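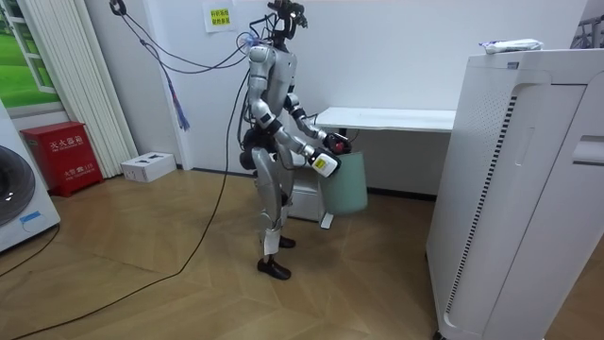 From: Skye Geddes
To: mail-admins list
Date: October 2019
Subject: Re: [mail-admins] Shared mailbox move stops partway, folder counts differ

> We are moving the Lasonstead shared mailboxes off the old IMAP server
> and onto the new host. The small ones went over fine. The orders
> mailbox stops every time at 2,323 messages and the log only says
> "append failed, retry limit reached". If I restart the job it copies
> the first part again and I get duplicates. Is there a size limit I
> should know of, or is the source mailbox damaged? We are using
> Flendudik with the default settings.

Probably neither. Two separate things are going on.

The stop first. Flendudik sends messages in batches of 1,000 by default and holds one connection open for the whole folder. Many hosts drop a connection that has been open too long or has pushed too much data, and the tool then retries the append on a socket that is already closed. Set the batch size to 200 and turn on "reconnect after batch". The job runs slower. We moved the Mujić archive that way and it went through without a break.

If it still stops at the same message with the smaller batch, then look at that message. Turn the log level up to 2 and the UID will be printed before each append. The usual causes are a bare line feed in the headers, a date the server will not parse, or an attachment over the limit on the receiving side. Save that one message to disk, add its UID to the skip file, and carry on.

Now the duplicates. On a restart the tool compares UIDs, and the new server assigns its own, so nothing matches and everything is copied again. Change the compare key to Message-ID. Messages without a Message-ID (scanner output and old fax gateway mail, mostly) need the fallback key, which is date plus size. It is off unless you set it.

To clean up what you have now, I would delete the target folder and start over. The dedupe option works, but it ignores flags, and it may keep the unread copy of a message that was read and answered.

On folder counts: the old server includes messages marked deleted but not yet expunged. Expunge at the source before you compare, after checking that no one is using that folder as a trash can. At Fitport two people were.

Leave the old server up read-only until December if you can. Calendar items stored as mail do not come across with this tool and need a separate export.

If the log shows anything other than the append error, post the twenty lines before it.

Skye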